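Teleop for bubble wrapped parts, worth it?
Print | E-mail
Posted 13 June 2022 by flilla_bench

We're teaching our arm to pick bubble wrapped parts and put them in a bin. I've recorded 96 demos by remote control and my thumbs have filed a grievance. The policy still grabs wrap and leaves the part. Do I keep going or start hand guiding the arm?

Denen_Dave2
Hand guiding, every time. You feel the contact. With a remote you're playing a claw machine with a worse prize.

skilonden
Disagree. Hand guide it and you're in half the camera views, and then the robot learns that parts come with a large worried man attached. We did 700 by remote on the Nikzad job and it was fine.

Denen_Dave2
"Fine" being the word for a project that ran until June of the next year.

skilonden
It was a thorough project.

flilla_bench
Can we get back to my thumbs? The trouble is choosing a grip point. Wrap is shiny and squashy and the fingers close on air. What I do now is have a second person stand at the table and point at the piece to go for, and then I drive.

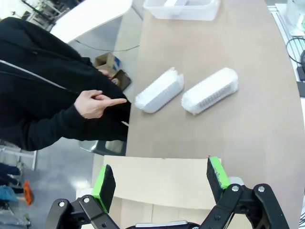 It cuts down on the shouting across the room, but I do wonder if I'm training a robot that waits politely for a finger.

skilonden
You are. Get the pointer out before you hit record, or the finger goes in the data with everything else.

Denen_Dave2
Or keep it and call it a feature. Pointing is how I was trained at my first job.

skilonden
That explains the wiring.

flilla_bench
OK, trying 2 batches tomorrow, one pointed and one not. Will post the numbers if there are any I can stand to look at.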